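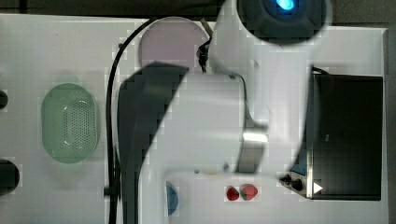
The Ulgate table from overhead, with the arm reaching over the play food.

Ulgate Kitchen Table Set, with the Biner re-grasp method

I've been shipping the Ulgate set to labs since July and the question I get most is still "so what's in it and does the method work?" Fair enough! The set is the play food, the dishes, the layout cards and a license for Biner, our grasping code. You bring the arm and the table (any flat white top will do, and if yours is gray, write me first).

Biner is a pretty simple idea. Most pick-and-place code plans one grasp from a camera up above and then commits to it. Ours plans a rough grasp, closes the fingers lightly, takes one more look from the wrist, and decides whether to lift or let go and try again from a new angle. That second look costs time – 3 seconds a pick on our setup – and I went back and forth for weeks on whether it was worth it.

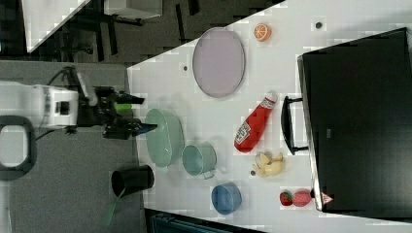

So Faustino Zavala and I ran the whole thing properly. We did 1,193 picks on shuffled layouts, with the dishes moved between rounds and the food dropped wherever the card said. With the second look switched off, the arm kept losing soft things by the tip, the banana worst of all. With it on, drops went down by more than 75 percent. I had hoped for half that, so I made Faustino rerun 275 of the picks with the lights turned down. Same story, a little noisier.

Where it still struggles: shallow plates. The fingers want to come in from the side and there just isn't much rim to get hold of. The Haddad planner (sold separately, works fine with Biner) handles those better than our default does, and if plates are your main thing I'd start there. Strawberries are okay now. They were awful in the spring.

One thing about soft objects – check your closing force before the first run. Fuzzy surfaces grip nicely, but they squish, and a squished bottle looks like a different bottle to the wrist camera. The Oranano calibration sheet in the box walks you through it, and you can do it with a coffee in one hand.

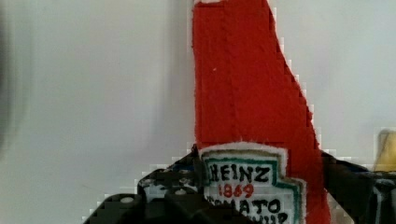

Wrist view, both fingers on the ketchup bottle.

Logs from all the runs come with the license, failures included. If you try Biner on some other gripper, please send me your numbers, I'd love to see them. Replacement food is sold by the piece, and layout cards can be reprinted from the download page.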